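Category: Meeting records > Manipulation research

Skemus project - fortnightly methods meeting
Minutes, February

Present: Astholm lab (data, control, labelling), Skondholm (evaluation, by phone).
Meeting opened at 10:30. Previous minutes accepted with one change: item 3 should read "per episode", not "per grasp".

1. Data collection

The snack tabletop task is at 411 episodes against a target of 1000. Layout is unchanged: stepped acrylic rack, wicker baskets, beige tray. Labelling asked whether the wrist view alone is enough to tell the items on the rack apart. Control's position was that it is at the start of a reach, with the fingers open, and less so once they begin to close. A wrist still with the two Snickers bars, the small dark boxes and the shortbread box on the rack was used for the discussion.

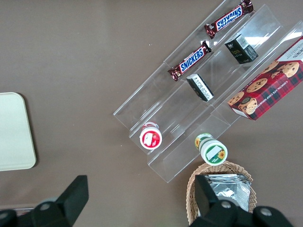
Data and labelling

Glare on the acrylic was raised again. Labelling reported that annotators place the shelf edge differently where the bright streaks fall, and that the disagreement is larger for the small boxes than for the bars. Options considered were a matte film on the panels, a change in lamp position, or leaving the glare in as normal variation. The meeting agreed to leave it in. Film would make the new episodes a different set from the old ones, and the comparison planned under item 2 depends on them being the same.

The label for orientation of printed items will be kept. Bars lying with the lettering upside down relative to the camera are to be marked as such, not corrected to a common direction.

Action: labelling to re-mark the shelf edge on the disputed episodes using the Owusu guideline, second revision.

2. Two views against one

Control presented the first comparison of the policy trained on wrist views only with the policy trained on wrist views plus the fixed view. Both used the same episodes, the same action length and 5 training seeds. The two-view policy finished the basket stage more often on every seed. On the rack stage the order of the two policies changed from seed to seed, and no claim will be made there.

The basket stage was discussed with the fixed view on the screen, left gripper lowered over the round basket at the wrapped sandwich. Control noted that the fixed view gives the height of the forearm against the basket rim - something the wrist view gives poorly at close range.
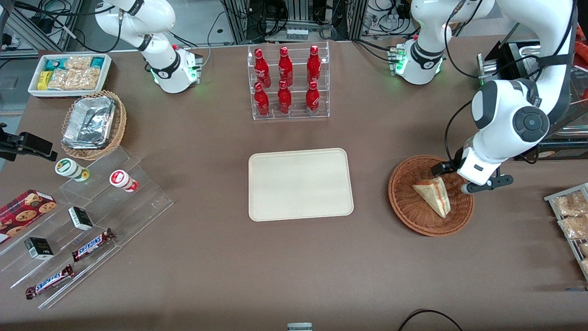

Skondholm asked whether the gain came from the second viewpoint at all, or simply from the larger input, and said a control run with the wrist view fed in twice would be needed before the result went into the report. Control agreed that this had not been run. It can be done with the existing episodes and no new collection.

Action: control to run the duplicated-view baseline on all seeds. Result to be tabled before the draft is circulated.

3. Failure coding

The code "missed item" is to be split into "no contact" and "contact, no grasp". Evaluation will recode the rack stage first. Episodes stopped by the operator stay out of both codes and are reported on their own line.

4. Other business

Storage on the Astholm server was noted as adequate for the remaining episodes. No collection on Saturday.

Meeting closed at 11:40.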